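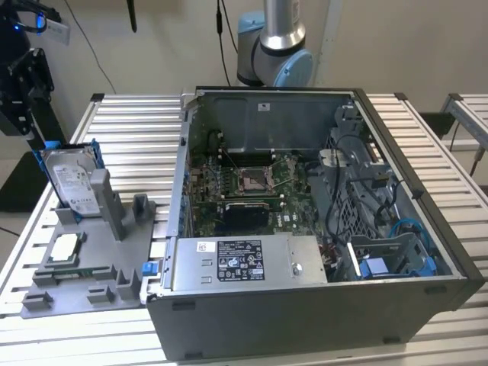
**natalia_villalobos** escribió:

Hola a todos, me presento porque llevo meses leyendo y nunca me había animado a abrir un hilo. Soy Natalia Villalobos, doy clase de ciclo formativo y en mis ratos libres (los pocos que me quedan) escribo una tesina sobre cómo sale la gente sorda en las series de televisión. Quería preguntaros por *Edgate*, que supongo que muchos habréis visto ya entera. Uno de mis alumnos, sordo signante, me la recomendó en diciembre mientras teníamos una torre Dell tumbada en el banco de trabajo, con el lateral quitado y la placa base verde al aire, y como para hablar conmigo tenía que soltar el destornillador, la conversación nos duró toda la tarde. Me dijo una frase que apunté: «es la primera vez que veo a un personaje sordo ser antipático y que no pase nada». Y me quedé pensando, porque yo había visto los dos primeros capítulos y Marta, la técnica sorda, me había parecido precisamente lo peor de la serie: seca, injusta con la compañera nueva, incapaz de pedir perdón. ¿Es eso un avance? ¿O es otra manera de contar a la persona sorda como alguien encerrado en sí mismo, que es un tópico viejísimo? Me encantaría leer opiniones, sobre todo de personas sordas o hijos de personas sordas, que aquí sé que hay unos cuantos. ¡Y perdón por el ladrillo!

---

**lunes_en_hostulska** escribió:

¡Bienvenida, Natalia! Qué alegría ver un hilo que no sea de efectos especiales.

Soy hija de padres sordos y te cuento mi experiencia, que es solo la mía. En casa la vimos los tres juntos, y mi padre, que suele dormirse antes de los títulos, aguantó los 8 capítulos seguidos en un fin de semana. A mi madre le hizo muchísima gracia la escena del ascensor, cuando Marta finge que no entiende al jefe para no tener que contestarle. Dice que eso lo ha hecho ella toda la vida y que jamás lo había visto en una pantalla.

Lo de antipática… a mí me parece una persona cansada. Trabaja en un sitio donde todos hablan de espaldas, la avisan tarde de las reuniones y luego le dicen que tiene mal carácter. Yo también lo tendría :)

---

**Ramón_subtitula** escribió:

Pues voy a ser el que discrepa, con todo el cariño.

La serie está bien y la actriz está estupenda, pero hay una cosa que me saca completamente: los signos se cortan. Cada vez que Marta signa una frase larga, la cámara se va a la cara del oyente para que veamos cómo reacciona, y te quedas con el subtítulo y sin las manos. Me puse a revisarlo con una amiga intérprete y solo en el segundo capítulo pasa 5 veces. Si una persona oyente habla y le quitas el plano, sigues oyéndola. Si a una persona sorda le quitas las manos, la has callado.

Y eso para mí pesa más que si el personaje es simpático o no. Puedes escribir un papel redondo y luego montarlo como si el público sordo no existiera.

---

**natalia_villalobos** escribió:

> Si a una persona sorda le quitas las manos, la has callado.

Ramón, esto me lo llevo a la tesina (con tu permiso y citándote como tú quieras). No había caído, y mira que la he visto con libreta. Claro, yo leo el subtítulo y sigo tan tranquila.

Se lo comenté a mi alumno y me contestó que sí, que se nota, pero que está tan acostumbrado que ya rellena los huecos él solo. No sé si eso me tranquiliza o me entristece.

---

**chien_andaluz_no** escribió:

Buenas tardes. Entro con un poco de miedo porque lo que voy a decir seguramente no guste.

A mí me cansa que cada serie con un personaje sordo, ciego, gay o lo que toque tenga que pasar un examen que a las demás no se les pone. *Hostulska* (la serie, no la compañera de arriba, ¡que menudo nombre te has buscado!) tenía un reparto entero de señores desagradables y no recuerdo que abriéramos un hilo para ver si dejaban en mal lugar a los señores. *Edgate* es un drama de oficina, bastante bien escrito, y Marta es un personaje. Punto. Si la miramos todo el rato como «la sorda», el problema lo tenemos nosotros.

---

**lunes_en_hostulska** escribió:

Chien, no me molesta nada lo que dices, y en parte te lo compro. Pero señores desagradables hay en todas las series, y si uno te sale mal escrito tienes otros cien donde elegir. ¿Cuántos personajes sordos adultos, con trabajo, con ex pareja y con hipoteca has visto tú? Yo tengo treinta y muchos años y me sobran dedos. Cuando hay tan poco, cada uno pesa una barbaridad, y por eso les ponemos el examen. Ojalá mi hija pueda ver series malas con gente sorda y le dé exactamente igual.

(El nombre es por la serie, sí. Era muy joven y me la tragué entera dos veces.)

---

**chien_andaluz_no** escribió:

Te doy la razón en lo de la escasez, eso es verdad y no lo había pensado por ahí. Sigo sin querer el examen, pero entiendo mejor de dónde sale.

---

**Greston_77** escribió:

Llego con un dato por si le sirve a Natalia. En la asociación de espectadores de mi ciudad pasamos el invierno pasado un cuestionario sobre accesibilidad y personajes con discapacidad en la ficción. Lo contestaron 1098 personas. Entre los comentarios libres, que me tocó leer a mí casi todos en la mesa de la cocina, lo que más se repetía no tenía que ver con si los personajes eran buenos o malos. La gente pedía verlos haciendo cosas corrientes: comprando el pan, discutiendo con un cuñado, llegando tarde.

Ahora bien, aviso de que el cuestionario lo respondió quien quiso, así que de muestra representativa tiene poco. Y por una torpeza mía el formulario no preguntaba si quien contestaba tenía alguna discapacidad – me sigo dando cabezazos por ello.

En cuanto a *Edgate*, yo estoy con Ramón en el montaje y con la compañera en todo lo demás. El séptimo capítulo, el de la cena con la hermana, está rodado de otra manera, con planos abiertos y las dos signando sin cortes, y es de largo lo mejor de la temporada.

---

**Ramón_subtitula** escribió:

¡El séptimo, sí! Ese lo dirige otra persona y se nota desde el primer minuto. La cena dura lo suyo, no hay música y puedes mirar a las dos a la vez. Mi amiga intérprete lloró y luego me echó la culpa a mí por ponérselo.

Natalia, cítame sin problema, con el nombre del foro me vale. Si te viene bien, te paso por privado la lista de cortes del segundo capítulo con los minutos. Está hecha a mano y tiene tachones, pero se entiende.

---

**natalia_villalobos** escribió:

¡Me viene de maravilla, tachones incluidos! Y Greston, si se pueden leer esos comentarios libres (sin nombres, claro), te debo un café o los que hagan falta.

Esta noche me pongo otra vez el séptimo. Lo había visto con el portátil en las rodillas mientras corregía exámenes y está claro que así no me enteré de nada. A Chien también quiero darle las gracias, porque lo del examen me ha descolocado medio capítulo y voy a tener que reescribirlo… lo digo sin rencor :)

Os cuento cuando lo haya vuelto a ver. ¿Alguien sabe si habrá segunda temporada?

---

**lunes_en_hostulska** escribió:

Mi madre asegura que sí, pero mi madre también aseguraba que volvía *Hostulska*.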